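Hanging Fabric Without Wrecking Your Walls

If you have a stack of nice cloth sitting in a closet, get it out this weekend! Fabric is the fastest way I know to change a room, hide an ugly shelf or dress up a party corner, and you can do nearly all of it without a drill.

Start with the ironing. I know, I know. But creases that look like nothing on the bed will jump out at you once the cloth is up. Iron on the back, then drape it over a door overnight. If you're short on time, hang it first and go over it with a steamer from the bottom up.

Which cloth? Cotton sheeting is cheap and takes pins well. Felt hangs beautifully and never frays, so you can skip the hem. Stay away from thin satin for your first try — it slides out of everything. My friend Sarla Kushwaha buys flat bedsheets at thrift stores and dyes them in the washing machine, and her deep green one is gorgeous.

For the top edge, fold over 2 inches and run a straight stitch or a strip of iron-on hem tape. That gives you a pocket for a dowel or a tension rod. In a window or closet opening, the rod is all you need. Cut the cloth 10 inches wider than the opening so it doesn't pull tight like a drum.

No place for a rod? Use clips. Small binder clips grip better than clothespins, and they come in black if you want them to vanish. Put one at each corner first, then fill in from the middle. I space mine 18 inches apart for cotton and closer for anything heavy.

Letters are my favorite part! Cut them from felt or card stock, a bit bigger than you think you need, and back each one with a second color so a thin border shows all the way around. Bright shades on black look fantastic. Lay the whole word out on the floor before you stick anything down, and let a letter or two tilt if the mood is playful.
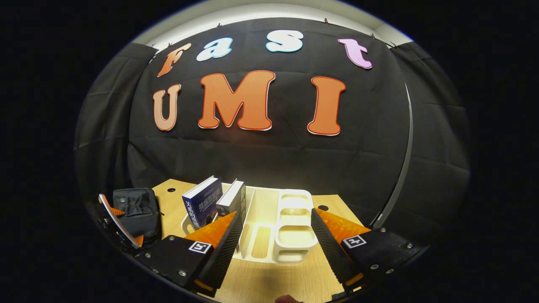
Orange, pink and white letters on black cloth, clipped along the top.

For sticking, double-sided tape is fine for one afternoon. Safety pins from behind will hold felt letters for months. Hot glue works too, but test it on a scrap, as it can soak through thin cotton and leave a shiny spot.

When you take it down, roll the cloth around a cardboard tube with the letters facing out. Mine lives behind the coats, ready for the next birthday.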